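Search this site Go

The Rulebook Comes to the Kitchen

I'll admit it, I love a good rulebook. So when Morkent sent over the new Nirkaveo house rules for home robots (dated 1 September 2023, 228 pages, and yes, I read them on the couch), I cleared my evening!

Most of it is plain good sense. A robot that works around cabinets and counters has to know how much room its arms take up, and it has to learn that in simulation before anyone lets it near a real kitchen. Nirkaveo wants 40 clean practice runs per room layout, with the head view and the gripper view both saved. My favorite rule, number 16, says arms stay where the head can see them while the base is rolling. I drive a minivan, so I get it. 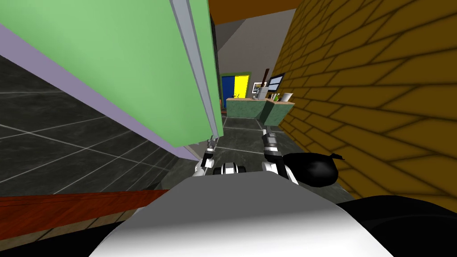
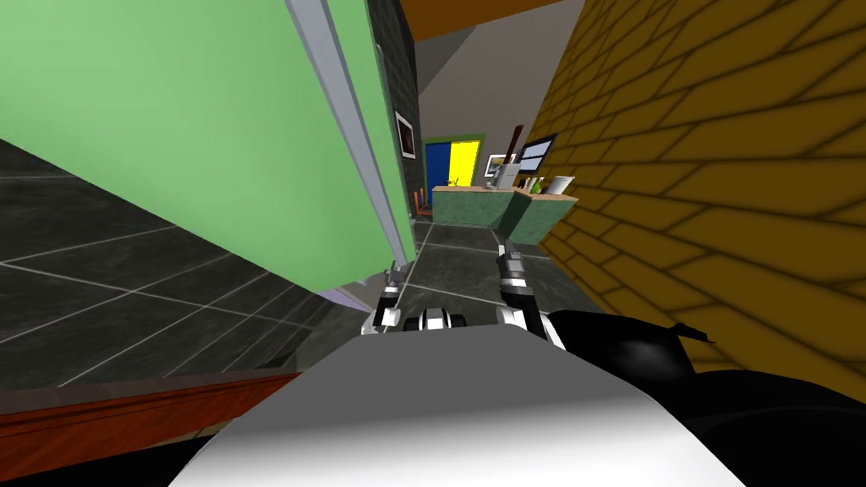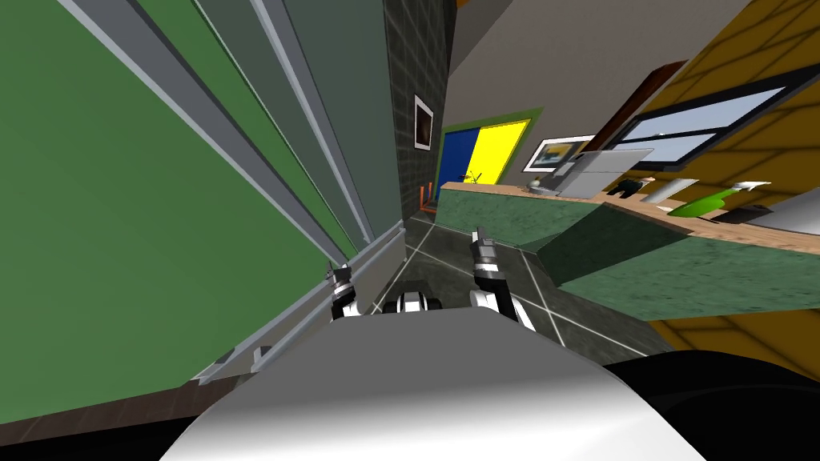 Three looks from up top, with both arms out front, and then one from down by the gripper:
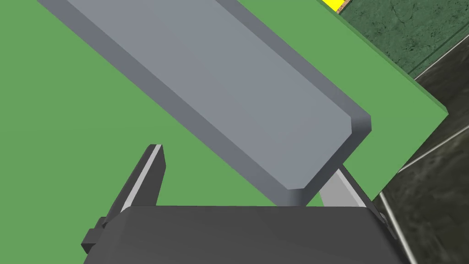
Where the Rules Get Fussy

Asano and Ledesma both build practice rooms for this sort of thing, and they read rule 31 in completely different ways. It says a run has to be stopped and logged after "unplanned contact." Asano stops for any touch at all, even a gripper brushing a drawer front. Ledesma only stops if something moves that wasn't supposed to (which seems a bit loose to me, but their logs are lovely).

I'm with Asano on this one. A brush against a pretend cabinet costs you a few minutes and a line in a log, and I'd much prefer they happen there than next to my good mugs. Morkent says the wording gets another look in March, and I've already sent them a page and a half of notes.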